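Zoning Codes Should Count Storage

Dadcombe's housing code sets a minimum floor area per unit and says nothing about closets. I reviewed 141 floor plans filed through June. In 50 of them, the only enclosed storage was the space under the kitchen sink.

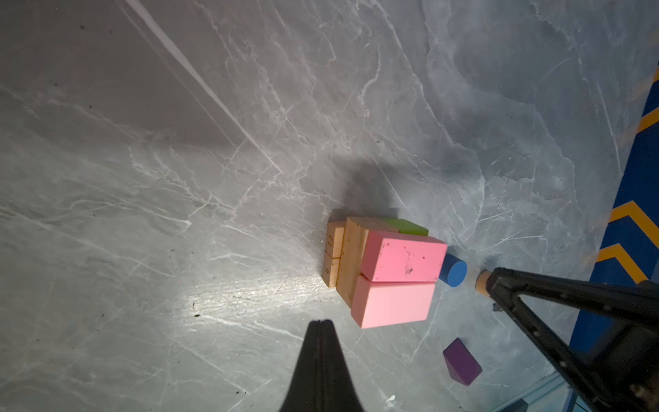 Romero objects that a storage minimum raises rents and that tenants can buy shelves. Shelves occupy floor area the code has already counted as living space.

Fledaven requires 186 cubic feet per unit, measured inside the doors. The rule is short and easy to inspect.

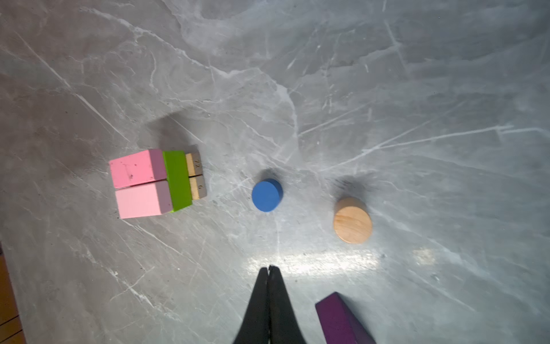
Brian Mwaipopo
Contributing Writer, Building Codes

Measuring by volume has one weakness: deep closets score well and work badly. A depth limit would correct this. 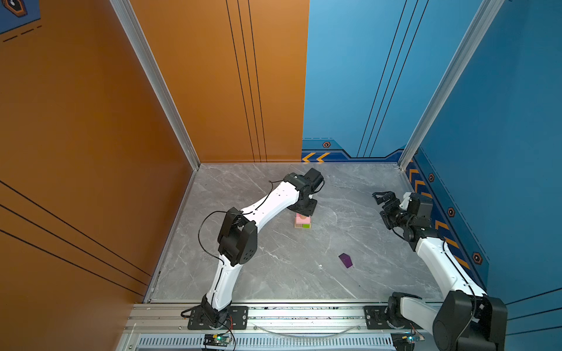

Storage minimums should apply to conversions as well as new construction. Older buildings lose their hall closets first when units are split. Wall area matters too, and an orange wall meeting a blue one is still wall that a cabinet could use. Dadcombe should adopt the Fledaven figure and add the depth limit.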